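Home Recipes Pantry Checklists Archive Contact
Search this site Go

3/15/18
By Eglė Sproģis

My fruit basket and shopping bag inspection, with comments

I do this one every time groceries come in, and I've been asked for it so often that I finally typed it up from the sheet taped inside my cupboard door (the sheet has coffee on it and half of item four is gone, so I rewrote that part from memory). It covers the bag the fruit came home in, the basket it goes into, and the fruit itself. It's a home list! If you cook for the public you have your own rules to follow and they beat mine.

Wash your hands, clear a bit of counter, and off we go.

PART ONE - THE BAG

1. Fruit comes out of the plastic bag the same day. OK / Not OK
Comment: I fail this one more than any other. I put the bag down, the phone rings, and the oranges are still sitting in there at bedtime. Plastic holds the damp in and the peel goes soft on the underside first, where you don't look.

2. Bag stands open while you unload. OK / Not OK
Comment: Roll the top down if it keeps flopping shut. I like to see what my hand is going toward, especially if there's a jar in the same bag.

3. Nothing heavy on top of the soft things. OK / Not OK
Comment: Oranges will put up with a lot. Pears and bananas won't, so those go across to the basket first and the oranges can wait their turn.
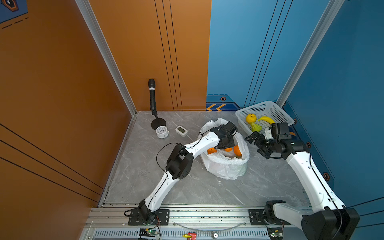 Maham Niazi wrote in to say she does it the other way around, oranges first, because in her house they're the ones that roll off the counter and end up under the stove. She also wants a line about bags and toddlers, and she's right, so it's item six now. Thank you Maham! I'm keeping my own order for the pears, but if your counter slopes like hers does, go with oranges.

4. Feel along the bottom of the bag for stragglers. OK / Not OK
Comment: Thin white bags are terrible for this. They crumple into layers and a small piece of fruit can sit in a fold for days. I once threw out a perfectly nice plum in December, and I only found out when the trash smelled like jam. Open the folds one at a time, and don't just give the thing a squeeze and call it empty.

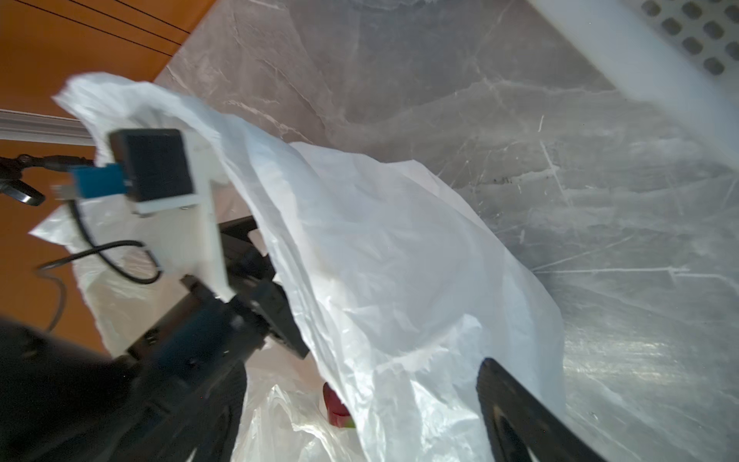
5. Bag checked for tears before it gets saved. OK / Not OK
Comment: A bag with a ragged rim is fine for lining the bathroom trash can. A bag with a hole in the bottom is finished. I used to save every single one and there was a point when the drawer wouldn't close, so now I allow myself 20 and the rest go back to the store bin.

6. Empty bags put up high or knotted. OK / Not OK
Comment: Maham's line. Small children and pets get into these, and a thin bag over a face is a real suffocation danger. Tie a knot in the middle of it and put it up on a shelf. Don't leave it on the floor "for a minute" - I'm talking to myself here as much as anybody.

7. Sticky or wet bags thrown out. OK / Not OK
Comment: No rinsing and hanging them over the faucet. I've done it, they never dry inside.

PART TWO - THE BASKET

8. Basket washed and fully dry before refilling. OK / Not OK
Comment: I'm a big fan of plastic baskets with holes in them. Air gets in from underneath, and you can hold the whole thing under the tap. The slots do collect gunk though, so I go over them with an old toothbrush and a drop of Varninero dish soap (the plain one, the lemon one makes me sneeze). Then upside down on a towel until it's dry all the way through.

9. No cracked edges or sharp bits. OK / Not OK
Comment: Run a finger around the rim, slowly. Old plastic gets brittle and a little broken strip between two holes will scratch you and slice a pear skin too.

10. Basket sits flat and away from the stove. OK / Not OK
Comment: Mine lived next to the back burner for years and one side of it went wavy. Replaced now, and the new one lives by the bread box.

PART THREE - THE FRUIT

11. Every piece picked up and turned over. OK / Not OK
Comment: Looking down from above tells you about half of what you need. Anything moldy goes straight out, and whatever was touching it gets a wash and a good hard look.

12. Wrinkles understood. OK / Not OK
Comment: Chayotes are the ones people ask me about. Deep folds are just how they grow, so don't toss one for being creased! Press it with your thumb. Firm is good, and soft or weepy patches mean it goes. The color can run from bright green to a pale yellowish green and I don't mark it down for either.
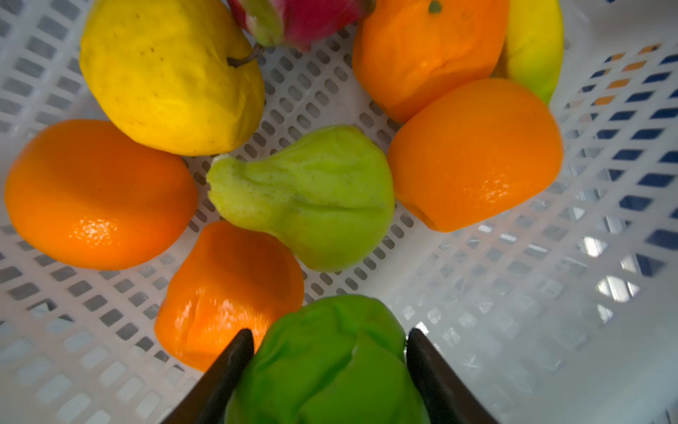

13. Folds and dimples washed properly. OK / Not OK
Comment: Rinse under running water right before you use it, and get a brush into the creases. Not the day you bring it home, or it all goes back in the basket damp and you've undone item eight. No soap on the fruit, please. Peel and all, even citrus you're going to peel - the knife drags whatever is on the outside through to the inside.

14. Ripest on top. OK / Not OK
Comment: Bananas last of all. I keep them off the pears if there's room, and there usually isn't, so I just eat them faster.

15. Cut fruit is in the fridge, covered. OK / Not OK
Comment: Never back in the basket. Half an orange face down on a plate doesn't count as covered, Urs.

If you get three or more Not OKs, empty everything out and start over at item eight. It takes me less time than making the coffee, and I usually do it while the coffee's going. Next up is the onion and potato drawer, once I've worked up the nerve to open mine.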